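# Two arms, one bench

The shared workshop at Golemstead occupies the ground floor of a former dye store, and its robotics bench is in the far corner, past the lathes. Divya Chettiar has had use of it since 2019. Her present build is a two-armed cell meant to sort and put away small household things, working from short demonstrations recorded by hand.

The bench top is white, a choice she defends on technical grounds. Matte white gives the cameras an even background, and object outlines can be found with very little processing. The cost is shadow, which the early software tended to read as a second object.

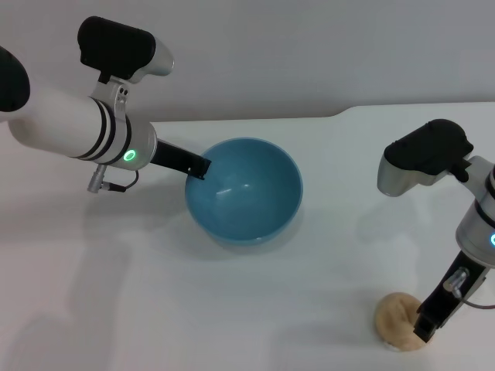 *Left gripper at the rim of the bowl, right gripper against the plush.*

Each arm carries its own camera on a bracket at the wrist. Calibration takes 38 minutes when done properly, and Chettiar does it before every long session. She fixes the wrist offset first, then the finger offset, then repeats both with the arms reaching across each other's half of the table.

Soft objects are the harder case. A rigid rim gives a clear contact signal; plush yields for several millimetres before the motor current rises enough to measure. The current threshold is set separately for each arm -- a compromise she would like to remove.

The wrist views are recorded with everything else and kept at full length, including stretches with very little in them to work on.

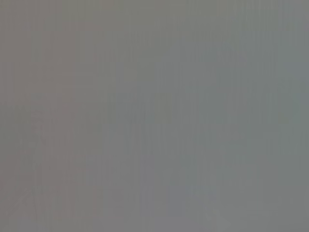

## Software and timing

The control loop was rewritten in September. Both arms now share one clock, and commands go out every 11 milliseconds. Frames whose contrast falls below a set level are given a low weight, and the planner falls back on joint positions until the picture improves. Chettiar puts the gain at about 5 per cent fewer abandoned grasps.

Next on the list is cable routing at the wrists, followed by a new bracket with a slotted mount.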